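Two-Arm Panel Handling — Gallery

Posted 4/24/22 by Lizeth Muñoz

14 Shares 2 Comments

Palomino is our project on teaching a pair of robot arms to work with flat household parts. The policy was trained on 3,602 demonstrations, nearly all of them recorded at the Gaslow bench, and then tested at Zoststead on a table it had not been trained on. Édgar Salazar ran the tests. The pipe stays on the table during every trial, so the arms have to plan their reach with it in the way.

Board and panel side by side

Both grippers are at the brown board, with the light-bordered panel lying just to its right. The right forearm passes over the panel to get there. Early versions of the policy mixed up the two parts, and we added 11 layouts to the training set in December to deal with that. 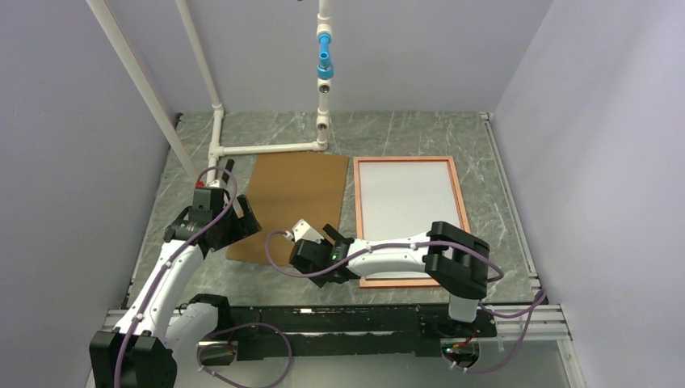
Two-sided hold

The arms have the framed panel from opposite sides, brown face up. The left fingers reach down over the border and the right ones touch it from the outside. Each arm gets its own grasp point from the model — there is no leader and follower. The black-handled tool on the left is outside the area the planner uses.

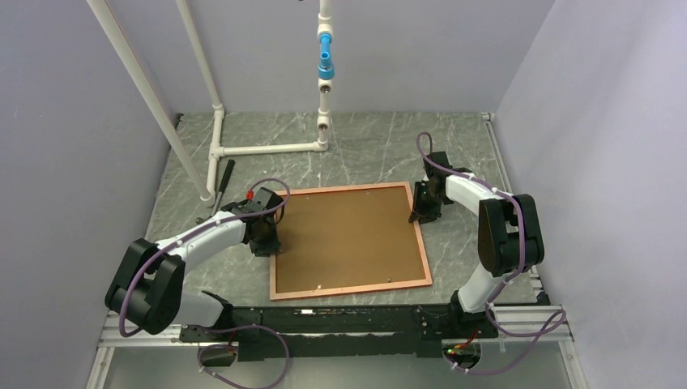 Notes

Results by layout are in the Cumcombe report, along with the two failure types we still see most: a late grasp on one side, and a small twist when both arms start to lift. The same weights were used for all trials.

2 Comments 14 Shares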